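Pivosar Hire
Tables and tableware > Tables > Riltcombe work table with black oval

Riltcombe work table, pale maple colour, with black oval

$52 per day, table and oval together
Length 2,000 mm
In stock: 8 tables
Page last checked 2024-01-21

The short version

A good plain table with a pale top, and a black oval piece that comes with it. We hire them as a set because we bought them as a set. The table has earned its place in the shed. We are less sure about some of what the maker says about it, and we have left most of that off this page.

What you get

One Riltcombe table, assembled by us if you want it delivered, or with the legs off if you're picking up. One black oval from the Vuorinen range. A wiping cloth. A printed sheet that says much the same as this page with fewer opinions in it.

Chairs are not included. Cloths are not included either, and we'd suggest you try the table without one before you pay extra for linen.

The top

The brochure uses the words "living grain", which we would ask you to ignore. It's a wooden top with a smooth laminate finish, maple in tone, and the grain is a soft, wavy pattern in tan and light brown running across it. It looks nice. It doesn't live. If you're after a slab with knots and a bark edge that people will want to stroke, this is the wrong page and we don't stock one.

The finish is sold under the name Fuvis. As far as we can work out, Fuvis is a name for a smooth surface. The maker says it hides fingerprints, resists heat, shrugs off wine and "keeps its colour in any light". We tried to get the test results behind those claims and were sent a second copy of the brochure. So here is what we are prepared to say from hiring the tables out: it wipes down easily, crumbs don't stick to it, and tea rings come off if you get to them the same day. We have never put a hot pot on one on purpose and we'd like you not to either. Bring trivets.

On colour, please be a bit wary. A pale top changes a lot with the room. Near a window or under a strong lamp the shine will wash the pattern out in one spot while the rest of the top still looks warm. Turn the table and the bright spot moves. People who hire it to match a floor or a set of chairs have been caught by this, and no colour name in a catalogue will save you. Come in and look at it, or ask for an offcut to take home. We keep a couple behind the counter.

The black oval

Vuorinen sells this as a "table accent", a phrase that could cover a salt shaker or a lobster. It is a large black oval with a raised rim along the outer edge. The colour sits somewhere between matte and glossy. The face is smooth and has a gentle curve to it, so don't plan on it being a dead flat surface.

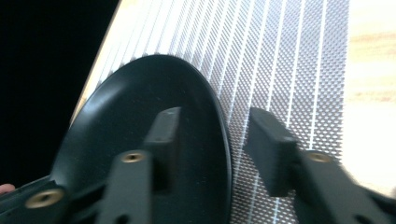

The maker would like you to believe that black hides everything. It doesn't. Dust shows on black, and so do scuffs, and so does the cloth you used to get the dust off. Ours are hire stock and they carry the faint marks that hire stock carries. From a seat at the table you will probably not notice them. Hold one up to the light and tilt it and you will. If you're planning close-up shots or you are the sort of person who tilts things up to the light, tell us when you book and we'll pick out the best one on the shelf. We won't promise it's perfect.

We don't list the oval as food safe. It may well be, but the paperwork we were given doesn't say so in plain words, and until it does we would rather you put a plate or a sheet of baking paper between it and anything people are going to eat. Same goes for candles. The brochure shows a whole row of them burning away on one. Our sheet says no candles.

Ming-te Cheng, who looks after our tableware, thinks the oval is the better half of the set. Elli Kallio, who does deliveries, would happily leave it behind every time. Take your pick. You can decline it at booking, but the price stays the same.

How they look together

Well, we'll give them this one. Dark on pale is an easy match and the rim gives the oval a clean line when light catches it. It's the reason we haven't split the set up. We still think the brochure overdoes it with "a dialogue of shadow and warmth".

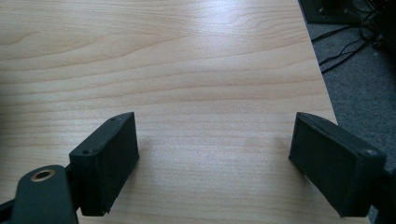

Riltcombe table surface: pale maple tone, wavy grain, with a bright patch where the light reflects.

What it's good for

Craft tables, registration desks, cutting out patterns, a market stall under cover, a spare table when the family comes. Sorting jobs suit it as well: small dark parts are easy to see on a pale top, and the smooth finish means you can slide things across without snagging them.

It works as a dining table. Whether it works as a dining table for the number of people the maker claims is another matter. Their drawing has everyone sitting very upright with their elbows pinned to their ribs. Measure your own chairs, put them along 2,000 mm of floor with a bit of breathing room, and see how many fit. That is your number.

What it's not good for

Outdoors, uncovered. The maker says "suited to sheltered alfresco use" and we have no idea how sheltered they mean, so our rule is under a solid roof and brought in overnight.

Clamping. Vises and bench clamps with bare jaws will leave dents at the edge, and a dent in a laminate finish doesn't sand out. Use soft pads or hire one of our bench tops, which are uglier and much harder to upset.

Standing on. We shouldn't have to say so. It was said to us that a customer in November had been told by another hire firm that these tables could be danced on. We rang and asked. They had no memory of it.

Cleaning and care

Damp cloth, a drop of dish soap, dry it off. The maker sells a Fuvis spray for this. We bought a bottle, used half the top for the spray and half for soap and water, and asked three people in the shop which side was which. All the answers were guesses. Save your money.

No scourers on either piece. No bleach. Tape residue comes off the table with patience and a warm cloth; please don't attack it with a blade, because we can always tell and then we have to charge you.

For the oval, use a soft cloth and wipe along the curve of the rim first, where the dust gathers. Don't stack anything on its face. It goes back in the sleeve it came in.

Delivery and pickup

Two people should carry the table. The product sheet shows one smiling person with it under an arm, and we would be interested to meet them. If you're collecting, bring a vehicle that takes the full length with the door shut, plus a blanket. We have blankets but they go missing and we've stopped lending them out.

Delivery is quoted by distance. Ask for Elli when you ring, and mention stairs, tight corners and any driveway that a van driver might have feelings about.

Damage

Normal wear is on us. Burns, deep scratches and dents are on you, up to the cost of a new top. We look each piece over with you when it goes out and again when it comes back, and you're welcome to take your own photos at both ends. We'd encourage it. It has settled more than one argument, and not always our way.

Questions we've been asked

Can I buy one?
Sometimes. We sell off older tables when new ones arrive. Put your name down with Anikó Kerekes at the counter. The list moves slowly.

Is the top solid wood all the way through?
The maker's literature goes quiet on this point, so we don't make the claim. Ask us for an offcut and look at the edge.

Do the legs fold?
They unbolt. The maker calls this "rapid knock-down". Allow yourself longer than you think the first time, and keep the bolts in the bag.

Can I get the oval in another colour?
We only carry black. Vuorinen lists other colours in its catalogue, though when Tươi Kim tried to order one for a customer it was out of stock, and it was still out of stock when she tried again.

Will it wobble?
On a level floor, no. On an old hall floor, yes, like every other table you've ever put in an old hall. There are felt pads taped under the top for packing out a leg. Please put them back after.

Booking

Ring or come in. Minimum hire is one day, and we don't do half days on tables. Have your dates, your address and the width of your narrowest door handy.

Page written by Sointu Turunen, Pivosar Hire. The opinions about the brochure are hers and the shop has agreed to stand behind them.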